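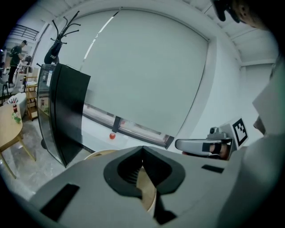
Section 4: Comparing two grippers by hand

I wrote this section after Mei Dunleavy asked me which fingers to order, and I couldn't give her a straight answer. So now I make everybody run the same test before they pick a side. We'll call the two finger sets Novum and Clarance, the way they're labeled in the Rerkside kit. Set aside an afternoon, and eat first!

Before you start

Charge both handles. Wipe the lens with a dry cloth (your shirt is not a dry cloth, I've tried). Pick your test objects and stick with them for both sets — I like one thing that rolls, one with corners, and one that's thin and flat.

1. Fit the Novum fingers and squeeze the trigger slowly, all the way, 20 times. You're feeling for a catch near the end of the stroke.

2. Check that the fingertips meet evenly. If one lands first, back off its screw a quarter turn and try again.

3. Place your printed marker where the camera can find it from your starting position, and start recording.

4. Pick up each object, move it across the table, put it down, let go completely. Do 64 picks in all, mixing up the order as you go.

5. Write down every slip while it's fresh. I use a paper pad and a fat pencil, because typing with a gripper in one hand is miserable.

6. Swap to the Clarance fingers and repeat from step 1.

Note: My Novum run saved 248 clips, which is way more than 64, because I left auto-split on. Turn it off in the Mfinanga recorder under Session, or you'll be sorting files until dinner like I was.

Caution: Keep your free hand away from the finger hinge when the trigger springs back. It pinches, and it pinches hard.

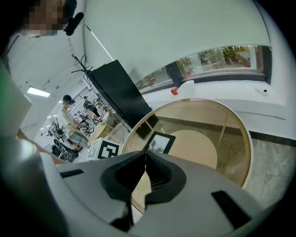 Can I move the marker between finger sets?

Leave it where it is until both sets are done. If it gets bumped, redo the calibration and start that set over.

7. Put the slip notes next to each other and look at the thin object first. Chi-keung Pan and I disagreed on everything else, but the Clarance tips won that one for both of us.

8. Save the session before you unplug the handle. The recorder won't ask you twice.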